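An afternoon at the Hamier open day

Posted 5 Sep 2019

I'd been on the waiting list for the Hamier open day so long that I'd forgotten I signed up, and then the email landed and I had four days to sort out a ride to Rasbridge. Marlene Brandes drove, bless her, and we talked the whole way about whether a place that grows cannabis for medicine would smell like a college dorm. (It does, a bit! Mostly in the corridor by the drying rooms.)

A little background for anyone new here. Hamier grows under license and makes one oil, called Pruneo, which is prescribed to a small number of patients whose seizures haven't responded to the usual drugs. My nephew isn't on it, but his doctor has brought it up twice, and I wanted to see the place for myself before the family had that conversation again.

Getting in

You hand over your ID, you put your phone in a locker, and you sign a form that I read about half of. Then come the white coat, the hair net and the shoe covers, which are the slippery kind, so I walked like a penguin for the first ten minutes. There were 243 visitors over the whole day, split into small groups with staggered starts. Ours was led by Itsuki Tanabe, who runs the extraction side and talks very fast when he gets onto solvents.

The grow rooms

I expected a jungle and got something closer to a hospital ward. You look in through windows, and you don't go inside, because people carry mold spores on their clothes. There are 700 plants to a room, all cuttings from the same few mother plants so that each crop comes out as close as possible to the last one. I asked what happens when a crop doesn't match. Itsuki said it gets destroyed, with a witness and a stack of paperwork, and that it happened to them last December. He looked so glum about it that I felt bad for asking.

Extraction and the lab

This was my favorite part. The dried flower goes into big steel vessels, the useful stuff gets pulled out, and then there's a long, slow process of cleaning it up and thinning it with a carrier oil until the strength is right. Fumiko Shimada in the testing lab showed us the printouts for a passing batch and a failing one side by side. I couldn't have told you which was which, and she said that was fine, she'd been doing it for years and still double-checks. Every batch is sampled at four points before it's allowed near a bottle. A lot of the testing equipment comes from Sakamoto, and she was very attached to one elderly machine that she wouldn't let anybody else clean.

Packing and shipping

After the lab it was on to the packing area, and it was noisier than anywhere else on the tour. The bottles are small, the labels are tiny, and each one gets a printed leaflet folded up like a road map. Marlene wanted to know how a glass bottle survives the mail, and the answer was a courier, a signature, and plenty of padding. Orders go to pharmacies only, never to someone's door, so if you're hoping to skip your pharmacist, sorry. 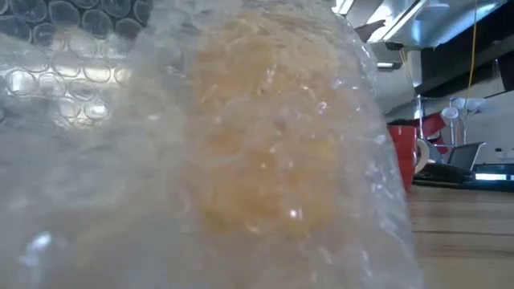

The question session

We finished in the canteen with coffee and some very good lemon cake. Kohei Kaneko, who looks after the regulatory side, took questions for close to an hour, and people didn't go easy on him. The big one was supply. A mother near the front asked what she was supposed to do if her son's oil got held up at the border again, and the room went really quiet. Kohei didn't promise her anything. He explained that the import permits are issued a shipment at a time, that they now apply earlier than they used to, and that he'd like a longer permit as much as she would. I'd have liked a firmer answer – I'm sure she would have too.

Price came up next, and that was where it got vague. I wrote "depends on your insurer" in my notebook and underlined it crossly.

Mio Kawaguchi, who handles patient support, caught me on the way out and gave me a booklet on what to ask at a first appointment. It has a page on other medicines that can clash with the oil, and that's going straight to my sister. Please talk to an actual doctor about that stuff and not to me, I only went for the tour.

If you want to go

Put your name down early and wear shoes with some grip. There's parking behind the main building, and the bus stops at the bottom of the hill, which is steeper than it looks on the map. Kids under sixteen can't go past the canteen. They're planning another day next year, but the date wasn't fixed when I asked, so I'll post it here once Mio lets me know.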